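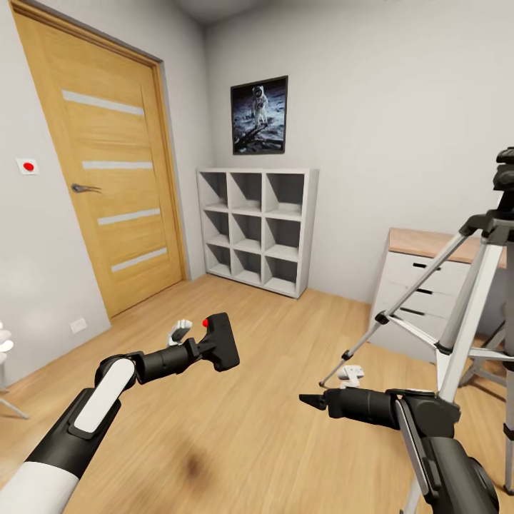 Figure 1. The simulated room, seen from above the two arms.

3.2 Rehearsing at home

Matow runs on a desktop in Rima Najjar's spare bedroom, so we rehearsed in simulation before bolting anything down. The task was to reach the silver lever on the door. We made 84 attempts in October and logged 50 as successful, a word we defined generously.

Most failures came from the left arm, which approached the lever with great confidence and poor aim. Xóchitl Tlapale rewrote the approach path — twice — and the next batch went better. The shelving unit is still empty. Filling it is listed under further work.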